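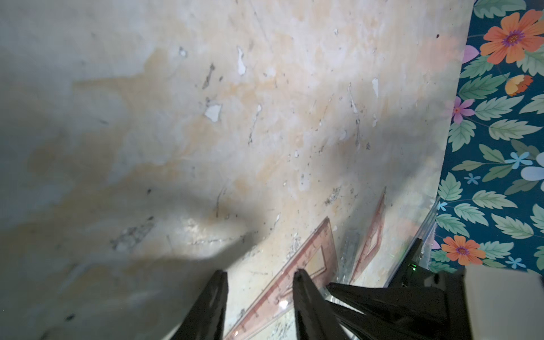

Worn surface with staining and chipped top layer. See Item 2.4.

CLUNWOOD COMMUNITY HALL
Interior Condition and Safety Inspection: Checklist with Comments
Spring round (March)

Inspected by: Clementina Henriques, Building Safety
Reviewed by: Emanuel Vasiliu, Facilities Office
Areas covered: entrance lobby, main hall, kitchen, craft room, storage rooms, restrooms, rear exit passage
Areas not covered: roof, boiler room (separate contractor visit), parking lot

Ratings used in this checklist
S — Satisfactory. No action needed before the next round.
M — Monitor. Look at the item again at the next monthly walk-through.
R — Repair. Work order to be raised by the Facilities Office.
U — Urgent. Area or item to be taken out of use until corrected.
N/A — Not applicable or not inspected.

A comment is required for every rating other than S. Comments on satisfactory items are optional and are given below only where they may help the next inspector.

SECTION 1. ENTRANCES AND EXITS

1.1 Main entrance doors open fully and close without slamming
Rating: M
Comment: The left door closes faster than the right. The closer was adjusted during the inspection and the door now takes longer to latch. Check again next month.

1.2 Exit doors can be opened from the inside without a key
Rating: S

1.3 Exit routes are clear for their full width
Rating: R
Comment: Three stacks of folding chairs were standing in the rear exit passage. They were moved to Storage Room A before the inspection ended. The repair rating is for the wall hooks and floor marking requested last fall, which have not been installed. Groups using the hall on Saturday have been reminded in writing that the passage is not a storage area.

1.4 Exit signs are lit and can be seen from the main hall floor
Rating: S
Comment: The sign above the kitchen door has a new lamp.

1.5 Door mats lie flat and do not slide
Rating: R
Comment: The lobby mat has curled at the corner nearest the notice board. Replace it with a mat of the same size. Do not tape the corner down; tape used on the previous mat left a residue that was itself slippery.

1.6 Thresholds are level and undamaged
Rating: S

SECTION 2. WALLS, FLOORS AND FINISHED SURFACES

2.1 Floor covering is free of holes, lifted seams and loose edges
Rating: M
Comment: The seam near the stage steps has opened slightly. It does not yet present a trip hazard. The gap should be measured and written down at each walk-through so that any change can be shown.

2.2 Floor markings are legible
Rating: S

2.3 Walls are free of damp, bulging or crumbling material
Rating: M
Comment: A damp reading was taken behind the coat rack in the lobby and was higher than at the last round. The gutter on that side of the building was cleared in the meantime, and the wall may simply need time to dry. If the reading has not dropped by the next round, the rating should be raised to R.

2.4 Painted and coated surfaces are free of flaking, chipping and heavy staining
Rating: M
Comment: Inspectors should note chips where the top layer has come away, along with scratches and areas of discoloration. Staining alone is rated M. Chipping on any surface used for food is rated R, whatever the size of the chip. Loose flakes are not to be sanded or scraped dry until the age of the coating is known. The Facilities Office holds the paint records for the lobby and the main hall but has none for the storage rooms. Until records are found or a test is done, treat older coatings in those rooms as untested and leave them undisturbed.

2.5 Ceiling tiles are in place and unstained
Rating: S
Comment: Spare tiles are kept in Storage Room B, behind the ladder.

2.6 Glazing is free of cracks
Rating: S

SECTION 3. FIRE SAFETY

3.1 Extinguishers are present, mounted and within their service date
Rating: R
Comment: All units are present. The kitchen unit is hung from a bracket with one missing screw. The bracket was supplied by Luravden and the correct screw is listed on the inside cover of the service folder.

3.2 Smoke detectors respond to the test button
Rating: S

3.3 Alarm panel shows no faults
Rating: M
Comment: The panel showed no fault on the day. The event log records a brief loss of signal from the craft room detector. Gatent has been asked to examine the connection at its next scheduled visit. The craft room may remain in use.

3.4 Fire doors are kept closed or held by an approved device
Rating: R
Comment: The door between the kitchen and the main hall was held open with a wedge. The wedge has been removed. This is the second round in a row in which the comment has been made. An approved hold-open device linked to the alarm is recommended, as the door is in constant use when meals are served and users cannot be expected to open it with full trays.

3.5 Evacuation plan is posted and current
Rating: R
Comment: The plan in the lobby still shows the old position of the first aid cabinet. Replace the plan.

3.6 Fabrics, curtains and hangings are kept clear of heat sources
Rating: S
Comment: Stage curtains were checked against the flame treatment certificate. The certificate is valid.

SECTION 4. KITCHEN

4.1 Cooktop controls turn off fully and are labeled
Rating: S

4.2 Refrigerator thermometer is present and readings are logged
Rating: M
Comment: The thermometer is present. The log has gaps. The log sheet should be moved from the drawer to the refrigerator door, where it is more likely to be filled in.

4.3 Hot water does not exceed the posted limit at the hand sink
Rating: S

4.4 Knives and sharp tools are stored in the locked drawer
Rating: S
Comment: The key is held in the office. A spare is needed.

4.5 Cleaning products are stored apart from food and in their original containers
Rating: U, corrected on site
Comment: An unmarked spray bottle was found under the sink. The contents could not be identified and the bottle was removed. User groups are asked to bring no cleaning products of their own.

4.6 Exhaust fan and filters are clean
Rating: R
Comment: Filters are due for replacement. The order with Bucur was placed before the inspection, and delivery is pending.

SECTION 5. ELECTRICAL

5.1 Outlets and switches are secure and undamaged
Rating: S

5.2 Extension cords are not used as permanent wiring
Rating: R
Comment: One cord runs behind the bookcase in the craft room to supply the lamp at the cutting table. An outlet should be added on that wall. Until then, the lamp is to be unplugged when the room is empty.

5.3 Space within 900 mm of the electrical panel is clear
Rating: S
Comment: The floor marking works well and should be repainted when it fades.

5.4 Portable appliances carry a current test label
Rating: M
Comment: The label on the coffee urn can no longer be read, although the test register shows that the urn passed. Attach a new label away from the base.

SECTION 6. FURNITURE AND STORAGE

6.1 Folding tables lock firmly when open
Rating: U
Comment: Four tables have a worn locking bar and may fold under load. They have been tagged and placed at the back of Storage Room A. They are not to be returned to use, including for light displays, until the bars have been replaced.

6.2 Chairs are free of broken slats, loose seats and sharp edges
Rating: S

6.3 Shelving is fixed to the wall
Rating: S

6.4 Heavy items are stored below shoulder height
Rating: R
Comment: Boxes of crockery have been placed on the top shelf in Storage Room B. Move them to the lower shelf and label the shelf accordingly.

6.5 Ladders are secured and carry an inspection tag
Rating: S

SECTION 7. RESTROOMS AND FIRST AID

7.1 Emergency pull cord hangs to floor level and sounds the alarm
Rating: S
Comment: The cord had been tied up at the last round. It was found hanging free this time.

7.2 Grab rails are firm
Rating: S

7.3 First aid cabinet is stocked and in date
Rating: M
Comment: Burn dressings expire before the next round. Replacements should be ordered now.

7.4 Accident book is available and pages are in order
Rating: S

REVIEWER'S NOTES

The ratings above are accepted with one change. Item 3.4 is to be treated as a priority repair, given that it has been raised before. A quotation for the hold-open device will be requested together with the work under Item 5.2, so that both jobs can be done in a single visit.

On Item 2.4, the Facilities Office will search the older maintenance files for paint records. If none are found, sampling will be arranged before any preparation or repainting begins. User groups should not carry out touch-up painting on their own account — this includes shelves, doors and stage boards.

Work orders for all R items will be issued under the Clunwood building code. Tags placed on equipment during the inspection may be removed only by the Facilities Office. Questions about individual comments should be sent to the inspector in writing, quoting the item number.

Checklist completed: C. Henriques
Review completed: E. Vasiliu
Copy to: hall office, notice board file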